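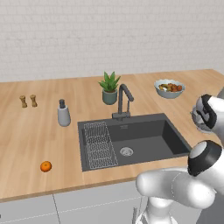 Skatholm, 5/25/23

So the sim kitchen finally gave us a number I like! We trained the arm's policy on 1694 simulated episodes, shuffling the stuff on the counter every time (the orange, the soap dispenser, even the plant), then ran 514 fresh layouts it had never met. Reach errors dropped by up to 30 percent compared with the fixed-layout version. Sylvie Bélanger bet me it would be the lighting that mattered, so she owes me 2 coffees. The sink is still a pain, though – the wire rack trips up our depth estimates, and Mathias Kuster is rewriting that part now.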